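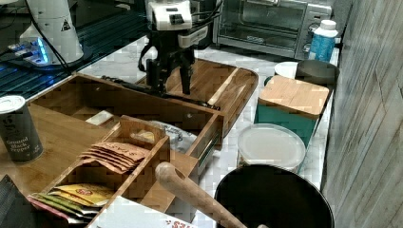

Speaker notes: the Gulari kitchen kit, after three months of use
September 26, 2020
By the Clodside test kitchen group, Clestutville

Slide 1. Title

Good morning, and thank you for coming to Clestutville. English is my second language, so I will follow my notes closely. If I speak too fast, please raise your hand.

I will talk for the first part about the kit itself, then about the work we gave it, then about the price. Questions are welcome after the price slide, not before, because the price answers many of them.

Slide 2. Who we are and why we bought it

Clodside is a small company. We rent test kitchens to people who develop packaged food, and we also prepare the kitchens between one customer and the next. Preparing means that the drawers, the spices, the boards and the bowls must be in a known place. This work is not difficult, but it takes a person away from other work.

In June we received the Gulari kit. We paid for it ourselves, at the normal price. The seller, Ouazzani, has not seen these slides.

Slide 3. What comes with the kit

One arm, a gripper with two parallel fingers, a small camera module which is fixed on the arm near the wrist, the cables, and the control software. A printed guide is included. The table is not included, and I ask you to write this down, as we did not understand it from the offer. We had to buy our own.

The guide is correct but short. The chapter on mounting is good. The chapter on calibration supposes that you have done it before. Our first calibration took a full working day, and the second took less than one hour.

Slide 4. The workplace

(Leave the opening photo on the second screen during this part.)

We did not build a clean laboratory bench. The arm works over a countertop with a toaster oven, a mixing bowl with a rolling pin in it, canisters, a bowl and lids. The drawer organizer is bamboo and it is divided into compartments. In one compartment there are brown paper packets with handwriting, and in another one there are spice packets in bright colors. The black pepper stands at the far left.

I mention these objects because the demonstration film from the seller shows three cubes on an empty table. I have no complaint about the cubes. But a buyer in our kind of business should ask to see the arm near an organizer with walls, and should bring their own packets to the demonstration.

Slide 5. The gripper

The fingers are narrow. For a drawer organizer this is a good property, as the fingers can go down between two walls. Boxes and small jars are easy. Wooden blocks are easy also, and we use them for practice.

Flat things are harder. A paper packet which lies alone on the bottom is difficult to pick up, and the fingers often push it to the wall first. Sometimes this helps, since the packet then stands up a little. I would not call it a method.

A crumpled plastic bag is the worst. The camera finds an edge, the fingers close on this edge, and the bag changes its shape. We now allow the bags to stay in the organizer and we record them as "not attempted".

A cutting board can be moved if the fingers take it by the edge and if there is free space on both sides. Please keep the speed low. The default speed is too high for a board, in my opinion.

Slide 6. Our numbers

We made 631 attempts with single packets and jars before we changed any setting. After that we changed the closing force and the approach height, and we continued. In total we have 1332 attempts in our log.

I do not show a success rate for the total, and I want to explain why. The first part and the second part were made with different settings, and also with different objects. If I put them together, the number looks better than our daily experience. Those who want the log can write to us, and we will send it with the notes.

What I can say with confidence: the last 100 attempts were calmer than the first 100. We stopped the arm by hand less often. One part of this is the settings and another part is that we learned where not to put things.

Slide 7. Cables

A short slide. The cables make loops near the arm, and the loops need room. Plan the room for the cables before you plan the room for the arm. We planned in the opposite order and we moved the table twice.

Slide 8. The camera

The camera module sits on the side of the arm, under the wrist housing. It sees what the fingers will touch, and this is its strong side. It sees very little of the rest. When the arm goes low, it does not know that there is a bottle or a canister beside the work area. We marked a zone in the software where the arm may not enter. The marking tool is simple, and I liked it.

Clear plastic and shiny metal give trouble. We made the room light softer, and this was a help, but not a full solution.

Slide 9. Service

We wrote to the support of Ouazzani four times. Three answers came on the next working day and were useful. The fourth question was about a warning in the software, and the answer was a link to the guide, to a page that we had already read. The warning went away after an update.

Spare fingers cost 300 dollars for a pair. I consider this high. We have used one spare pair until now.

Slide 10. Price and for whom

(Show the offer sheet. Wait until people have read it.)

The yearly software fee begins in the second year. Ask for this in writing, because our first offer had it only in small letters.

I recommend the kit to a kitchen or a workshop that has one person who likes to adjust things and who has free hours for it during the first month. If your staff changes often, I would wait for the next version of the guide. For restaurants in service hours I cannot recommend it, and the seller also does not.

Slide 11. What we will test next

Lids, with and without a bowl under them. Jars that stand close together. A second organizer with deeper compartments, if we find one that fits our countertop.

Questions. (Repeat each question into the microphone, the back rows did not hear last time.)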